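# Visit to the Warenholm glaze and firing works

Report by Embla Wallin, 03/01/2026
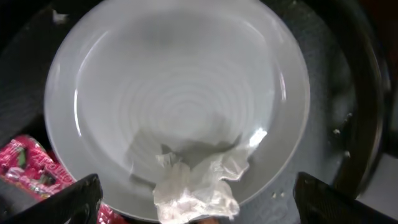

The works at Warenholm makes tableware for hotels, schools and hospital kitchens. Our purchasing group buys from it through a dealer, Brornell, and had asked to see the firing line before renewing the contract. Three of us went: Folke Ljungberg, Tyra Hedlund and I. The plant manager, Teodor Sjöberg, took us through in the order the clay travels, which made the notes easy to keep.

## Clay preparation

Clay arrives premixed in bags and is blended with water and a small share of ground scrap from the plant's own unfired rejects. Fired rejects are not returned to the body. They go to a road contractor as fill. The slurry passes over magnets and two screens, then through a filter press. Folke asked how often the screens are changed. The answer was "when the pressure says so," and the log sheet next to the press did show a pressure reading for each shift.

After pressing, the cakes go through a vacuum pug mill. The mill was stopped for a seal change when we came by, so we saw it open. Wear on the auger was heavier on the outlet end than I expected.

## Forming

Flatware is formed on roller machines and cups are cast or jiggered, depending on the handle. The rollers are heated slightly so the clay releases. Plates stay on their plaster molds through the first dryer and are then sponged at the foot and edge. The plant has 261 molds in rotation for its main dinner plate. A mold is retired when the foot ring starts to lose its corner — Teodor passed us a new one and a retired one, and the difference could be felt with a thumbnail but barely seen.

## Drying and first firing

The second dryer was the bottleneck last September. A fan bearing failed and the ware went into the kiln too damp, with cracked feet as the result. The fan now has a vibration sensor wired to an old Unix machine in the control room, which logs one value per minute and does nothing else. Tyra asked about a spare. There is no spare machine, but there is a spare fan.

The first firing makes the body strong enough to handle and leaves it porous enough to take glaze.

## Glazing and second firing

Glaze is sprayed on flatware and poured in cups. Thickness is checked with a needle gauge on one piece per rack. The foot is wiped on a wet belt before loading.

The second kiln is a tunnel with 15 cars inside at any time. We could not get close to the hot zone, but the exit end is open to visitors and we stood there long enough to see two cars come out. The count on the shift board at that point was 3976 pieces.

## Inspection

Sorting is done by hand under strip lights. Each piece is tapped, turned and run against a flatness plate. Pinholes on the face send a plate to seconds. Pinholes under the rim do not, and this was the one place where our group and the plant disagreed. Our kitchens stack plates wet, and a rough spot underneath marks the plate below it. Teodor agreed to send us the written sorting standard.

Seconds are sold in the shop by the gate, where the price is set by weight.

## Open points

- Sorting standard for the underside of the rim, to come from Warenholm.
- Edge chip test results for the dinner plate. The latest set covers 13 samples, and Folke wants the method as well as the numbers.
- Lead time if the second dryer stops again. Brornell holds stock, but the amount was not stated.
- Pallet height. Our loading dock takes a lower stack than the one they ship now — Tyra will send the drawing.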